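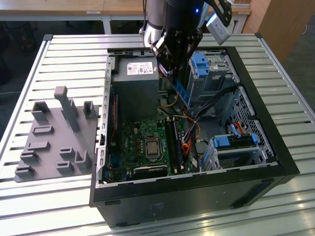 Last edited 2022-07-01 by hamdy16

Taking the blue bits out of an office tower

hamdy16
Stripping this one for parts. The cooler is off and the side panel too. Do the blue plastic pieces come out before the power supply, or after?

viltia
Before. The drive latch is brittle on old cases, so go slow. I snapped 2 in April.

jarura
Disagree. Unplug the orange, yellow and black cables first and pull the supply. You get a lot more room for your hands.

viltia
More room, sure, but the blue plastic can snag the cables on the way out.

M. Palumbo
Either order works. Label the red and blue SATA cables and put a cover over the CPU.

hamdy16
Going with plastic first. Will post the screw sizes later.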